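Ticket 1245: Photo import stops at 362 files, then the whole library shows up twice
Product: Scanlon Photo Library (desktop)
Status: Solved
Opened by: Rónán Ó Riain
Category: Import and sync

Rónán Ó Riain, 9:10 am

Hi all! First off, I love this program. I moved my family archive into Scanlon back in September and it's the first time in years I can find anything. So please read this as a report from a happy user with one very strange problem.

I have a folder of around 3000 pictures on an external drive called Grargate. When I import it, the progress bar moves along nicely, gets to 362, and sits there. No error message, no beep. The Cancel button still works, but if I cancel and start over it stops at exactly the same number.

What I've tried so far:

Restarted the program, then the computer.
Swapped the USB cable for a new one.
Moved the drive to a port on the other side of the laptop.
Turned off the face grouping option.
Imported a different folder from the same drive (this one went through, start to finish, and it was fast!)

So the drive looks fine to me. Logs are attached. Happy to run anything you want me to run.

Livdale Support, 10:25 am

Hi Rónán, thanks for the logs and for trying the other folder, that saved us a round of questions. The import log ends on a file with no extension in its name. Scanlon normally skips those, but there is a known bug where it waits for a preview that never arrives.

Please do the following:

1. Quit Scanlon completely.
2. Open the folder in your file manager and sort by type.
3. Move anything without an extension to your desktop.
4. Start the import again with "Build previews during import" switched off.

Let us know how far it gets.

Rónán Ó Riain, 11:40 am

It worked! There were two files with no extension, both left over from an old phone backup. I moved them out and the bar sailed right past 362. I may have cheered a little.

Now for part two. When the import finished, every picture in the album was there twice. Same name, same date, same size. If I open the folder on the drive there's only one copy of each, so I don't think the files themselves were copied. I also noticed that if I add a caption to one, its twin stays blank. 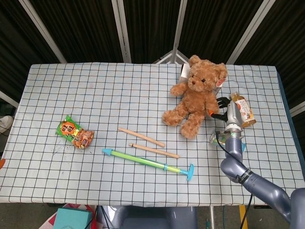 Teddy bear and snacks on the checked tablecloth

Rotation, color and sharpness all look right to me. It's only the doubling that's off. I haven't deleted anything yet in case that removes the real file. Should I?

Livdale Support, 1:05 pm

Great news on the import, and you were right to hold off on deleting! Please don't use Delete for this, as it can send the original to the trash along with the entry.

What you're seeing is a double catalog entry. Your canceled imports each left a bit of unfinished catalog behind, and the final import added a fresh set next to it. The files are untouched. To clean it up:

1. Go to File, then Back Up Catalog, and save the backup anywhere except the Grargate drive.
2. Open Tools, then Catalog Health.
3. Tick "Merge entries that point to the same file."
4. Leave "Remove missing files" unticked.
5. Click Run and leave the drive plugged in until it says Done.

Captions are kept. If one entry has a caption and the other is blank, the merged entry gets the caption. If both have one, Scanlon keeps the newer text and puts the older text in the Notes field.

Rónán Ó Riain, 2:50 pm

Done, and wow, what a handy tool! I had no idea Catalog Health was in there. The merge took less time than making a sandwich, and the album is back to one of everything. All the captions I checked made it through, and the one I'd typed twice by accident has the old wording in Notes, just like you said.

Two small suggestions while I'm here. It would be wonderful if the progress bar showed the name of the file it's working on, so people can spot a stuck one by themselves. And could Catalog Health get a mention in the welcome tour? I'd have found it months ago.

My next job is the Bovby albums, which are mostly scans from my aunt's slides. Is it safe to switch previews back on for those?

Livdale Support, 3:30 pm

Yes, go ahead and switch previews back on. Just sort the folder by type first and move out any files with no extension. We've linked your logs to the existing bug report and passed both suggestions to the desktop team.

Marking this one as solved. Replying to the ticket will open it again if the problem comes back.

Rónán Ó Riain, 3:42 pm

Perfect, thank you so much! Starting on the slides tonight.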